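Home News Sport Jobs Contact
Tundusden library drops booking fee for computer desks

Visitors to Tundusden library will no longer pay to reserve a computer desk, starting in March. The fee was 2 dollars an hour.

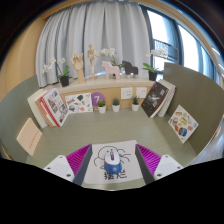

A white and blue mouse on a sheet of paper at a green desk.

Library manager Nabil Awwad said 177 people signed a letter asking for the change. Walk-in use was already free – but only until noon. 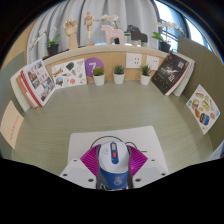 Bookings can be made at the front counter or by phone, and desks will stay open until 8 p.m. Printing charges are not changing.
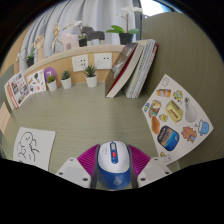 The mouse has a red button on its center strip.

Town council member Traian Coman said the fee brought in $2,291 last year.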